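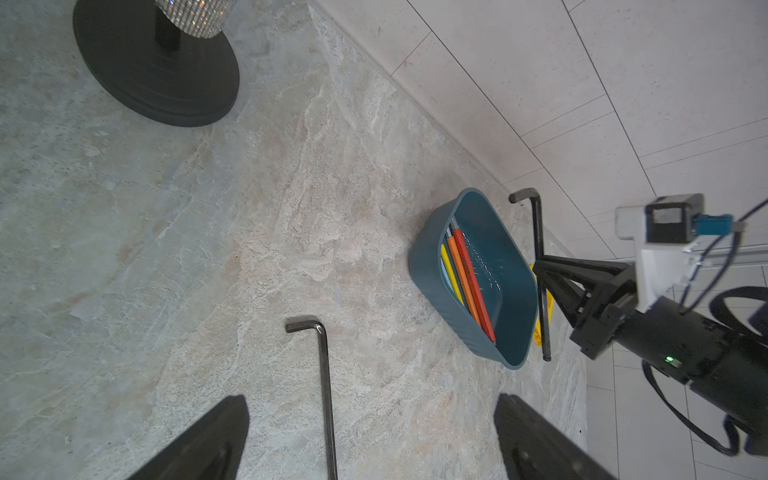

Surkeo Forum > Tanks and coils > Ziltau coil tastes burnt after a few days

pell_river
2018-06-13
Hello everybody. I have the small Ziltau tank since spring and I was very happy with it, but now every new coil has a burnt taste after three or four days. Before, one coil lasted me two weeks without any trouble. I use it at 17 watts, always. The only thing I changed is the liquid. I bought a 120 ml bottle of the Muswood custard because it was a good price at Levchenko, and I don't want to throw it away. Is it the liquid, or did I get a bad pack of coils?

tinroof
It is the liquid. Custards are full of sweetener and it burns onto the cotton. Take out the coil and look inside, you will find a brown crust. I had the same with a different custard.

pell_river
I looked and it is dark, yes, but the old coils were also dark when I changed them, and they still tasted fine. So I am not sure what the color tells me.

marigold_lane
The color alone doesn't tell you so much. The liquid makes the cotton dark also when everything is in order. I would ask first how you prepare the coil. Do you put liquid on the cotton before you fill the tank, and how long do you wait?

pell_river
I put some drops in the side holes and some in the middle, then I fill the tank and wait maybe five minutes.

marigold_lane
With a thin liquid that is enough. With Muswood I would wait longer. Their bottles are mostly VG and the holes on the Ziltau coil are small, so the cotton in the center can still be dry when the outside is full. Then you burn a small spot in the first puffs and the taste never goes away again. I wait at least 20 minutes, and I start on low power and go up slowly.

tinroof
I don't agree. If the cotton was dry he would taste it at the first puff, not after three days. I have burned a coil this way and believe me, you know it immediately. Three or four days is exactly the time for sweetener.

marigold_lane
A big burn you taste immediately. A small one you can miss, especially under a strong flavor like custard. But I admit that three days is long for this.

quietkettle
There is a third possibility. How do you vape – single puffs with a pause, or many one after another? I became a chain vaper the first month after I stopped with cigarettes and I killed my coils every week. The cotton has to fill up again between puffs and a thick liquid needs more time for it.

pell_river
In the evening it is many one after another, I must say. At work I have only the breaks, so I do it quickly there too. But this was the same with my old liquid.

quietkettle
Your old liquid was thinner?

pell_river
Yes, it was 50/50. The Muswood is 80/20, I found it now on the back of the label in very small letters.

tinroof
So now we have thick and sweet together. Sell it to somebody with a big tank.
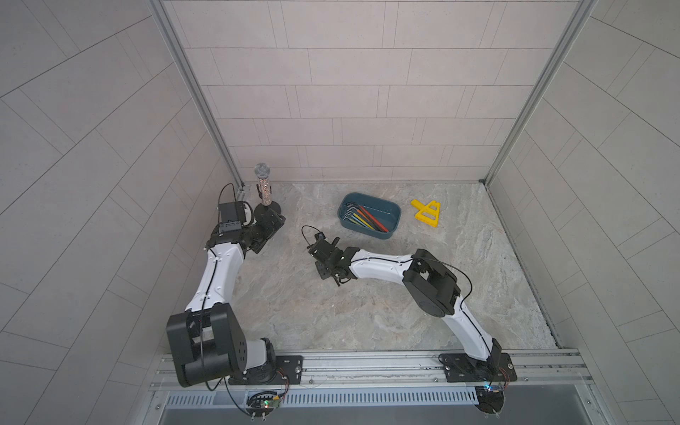

oldharbor_dan
Can I thin an 80/20 liquid with plain PG so it works in a small tank?

marigold_lane
Plain PG works well for this, as long as it is sold for e-liquid and you add only a little at a time. Mix it in a separate small bottle and shake it well. The flavor and the nicotine become a bit weaker, and some people feel more throat hit.

oldharbor_dan
Thank you, I have the same tank and half a bottle of their caramel.

tinroof
It makes the liquid thinner but the sweetener is still in there. I would not buy PG to save a bottle that eats coils.

quietkettle
A coil costs more than a little PG, so for me the calculation is simple. I did it with a custard last October and the coils went from four days to nine or ten. Not two weeks, but I could finish the bottle. One more thing, let the mix stand for 48 hours before you judge the taste. Mine was flat on the first day.

pell_river
I will try it with a small amount. Should I stay at 17 watts?

marigold_lane
I would go a little down for the first days. What range is printed on your coil?

pell_river
It says 12 to 18.

marigold_lane
Then you were near the top all the time. Try 14 and see if you still like it.

tinroof
At 14 a custard tastes like warm milk. But OK, it is your tank.

pell_river
I like warm milk :) I ordered the PG from Levchenko today together with a new pack of coils. I write again when the first coil is finished or burnt.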